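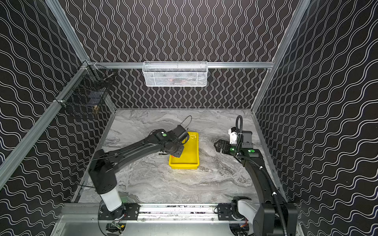 *Black paper with thin white waves, vertical on the back wall, turned on the sides.*

**September, Wullovside bench, 9 a.m. start**

Block printing again, and I finally got a wavy repeat that closes! The old block drifted at every join — you could see a little stair-step all the way down the strip. Tane Rewi's suggestion was to cut the block edge along a trough of the wave and forget about a straight side. So the joins now sit inside a white line and the eye slides right over them. Lovely.

Notes so I don't lose them:

- Block: pear, 100 mm wide, wave cut 2 mm deep. The 3 mm trial cut picked up lint and held ink in the corners.
- Ink: Aveck black, thinned with a few drops of their extender. Straight from the can it's too sticky for thin lines and they fill in by the third pull.
- Paper: the Zalasora cotton takes it best. The Yap stock curls.

Printed nearly 9 feet of it before lunch. Inking with the hard roller, two passes, turning the block between passes. One pass leaves the left side gray. Press by hand, then the baren in small circles from the middle out (going side to side smears the crests, learned that on strip two).

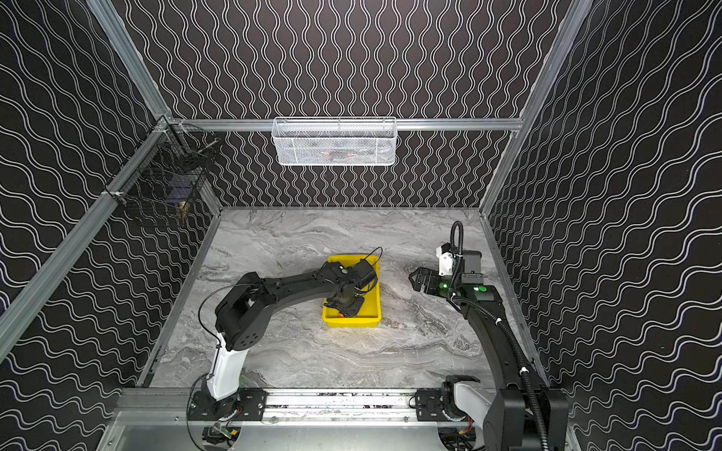 Rotating the repeat is the part I'm excited about. Same block, quarter turn, and it stops looking like ribbons and starts looking like water. At 45 degrees it gets really lively, though registration is a pain and I need a proper corner jig before trying a long run. Mitiku Mamo has a brass angle I can borrow.

Tried a gray on gray too. Too polite. Might work with a warmer paper.

Still to sort out:

- Sharpen the small V gouge, it's dragging across the end grain
- Ask Mitiku how long his black takes to dry on cotton, mine was still tacky at 4 p.m.
- Cut a second block with a longer wave and overprint it on the first, just to see the interference
- Order more extender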